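Wash labels should state a number of washes

A care label tells the owner how hot the water may be, whether the garment may be tumbled, and how hot the iron may be. It does not say how long the garment is expected to last under those conditions. I think it should, and I think the figure should be printed next to the temperature symbol.

The objection from makers is that wear depends on the user. This is true of tyres, batteries and paint, all of which are sold with some statement of durability measured under fixed conditions. A fixed test does not predict what happens in one particular house. It lets a buyer compare two items on the same shelf.

What the test would measure

Three properties are enough for everyday clothing: change in length and width, loss of colour, and seam strength. Each can be measured after a set number of cycles at the labelled temperature. I would stop the test at 100 cycles, or earlier if any property falls outside its limit. The label then carries the last cycle passed. A shirt that fails at 21 is marked 21.

Colour is the property most likely to cause argument. Strong reds and dark blues can lose dye early, and the loss is uneven where the cloth folds or rubs. A limit set for pale cloth would fail many saturated shades, so the limit should be set by shade group and the group printed beside the number.
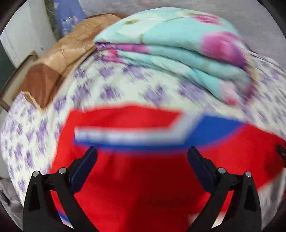

Cost

Gervásio Cordeiro, writing in the Meireles trade letter in January, put the cost of a full cycle test at 3000 per fabric and called it ruinous for small workshops. The sum is correct and the conclusion is weak. The test applies to the fabric and seam type, so one result covers every garment made from that pairing. A mill could pay once and pass the result down with the roll.

Where a workshop buys untested cloth, it should be allowed to print "not tested". Buyers can decide what that is worth to them.

Existing schemes

Flavivar already prints a cycle count on its work trousers, but uses its own limits for shrinkage. Vestumus uses a letter grade, which hides the difference between 14 cycles and twice that. Neither can be compared with the other. A common method matters more than a strict one, and the limits can be tightened later.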